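Cuaderno del taller, 26 de agosto de 2018

Domingo y jornada de puertas abiertas, o sea, que he dormido poco y he hablado muchísimo. Apunto esto ahora porque mañana ya no me acordaré de la mitad y porque los de Caltov nos piden notas antes de su propia jornada.

Llegué temprano con la lista de Ye-ji Nam en la mano. Ella había dejado casi todo preparado la noche antes: cargadores etiquetados, pinzas en su estante, el portátil de Nedora ya con la sesión abierta. Me faltaba repasar la calibración y ahí perdí un buen rato, porque el lado izquierdo me daba un desfase que no estaba el viernes. Reinicié, nada. Volví a apretar el cubo, que bailaba un pelín, y se arregló. Apuntado para todos: antes de tocar el software, mano al cubo y comprobar que no se mueve!!

Vinieron 106 personas según la hoja de la entrada (habíamos impreso pegatinas para 121, sobran, no las tiréis). Mucha familia, bastante estudiante, y un grupo de Skollness que venía con preguntas de las buenas, de las que te hacen sudar. Querían saber si los datos de las pinzas de mano sirven tal cual para el brazo o si hay que rehacer algo al pasar de uno a otro. Les conté lo de la apertura de los dedos y lo de la latencia, y creo que me enrollé demasiado, pero tomaban apuntes, así que bien.

La demo principal era la de la caja y el frasquito. El plan original llevaba tres objetos en secuencia y lo recorté a media mañana: con público alrededor, una tarea corta se entiende mejor y además da tiempo a que la gente pregunte entre toma y toma. El mantel de cuadros se queda, por cierto. Ye-ji no lo veía claro por si confundía al seguimiento, pero miré los registros por encima a la hora de comer y no vi saltos raros.
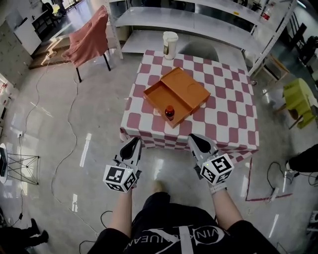

Mesa de la demo: caja naranja con la bandeja abierta y el frasco marrón dentro, pinzas en posición.

Grabamos 18 episodios completos durante la jornada. Descarto 6 de entrada: en unos se empezó a grabar tarde y en otros quien llevaba las pinzas se giró a contestar a alguien del público y los marcadores se perdieron de vista. Culpa mía en parte, no avisé de que durante la toma no se habla con quien graba. El resto los he subido a la carpeta de Bang con la etiqueta «puertas abiertas», sin recortar todavía. Si alguien tiene un hueco esta semana y quiere recortarlos, adelante, yo invito al café.

Cosas que la gente hace y que no teníamos previstas — lo apunto para la próxima:

Casi todo el mundo aprieta demasiado. Les das las pinzas y cierran como si fueran a partir nueces. Con el frasco no pasa gran cosa, pero con el cartón sí me daba un poco de apuro. Habría que dejar practicar un par de minutos con algo blando antes de la toma buena.

Se olvidan de la postura de la cabeza. Miran a la cara de quien les explica, y las manos desaparecen. La frase que mejor me funcionó fue «mira lo que tocas», sin más teoría. Los niños lo hacían mejor que los padres, me encantó.

Preguntan siempre por el dibujo de los cubos. Una señora estaba convencida de que era un código para pagar con el móvil. Vendría bien un cartelito con dos líneas, a la altura de los ojos, y así no lo repetimos todo el día.

Y la cinta rosa del suelo funciona regular. La respetan al principio y luego se van acercando, se van acercando, y al final los tienes pegados a la mesa. Los cables también me preocuparon más de la cuenta, sobre todo por la tarde. Para la siguiente quiero canaleta en todo el recorrido y la regleta más lejos del público. Ye-ji dice que en el almacén queda algo de la mudanza, lo miro el lunes.

Pendiente: cambiar la tornillería del cubo izquierdo, pasar los registros a Nedora, escribir a los de Skollness con el enlace que les prometí (el correo está en la última hoja de visitas, letra terrible) y buscar cajas de repuesto como la naranja, porque la corredera va a sufrir si seguimos a este ritmo. También devolver las sillas que pedimos prestadas a la sala de arriba.

Me duelen los pies una barbaridad, pero qué buen día!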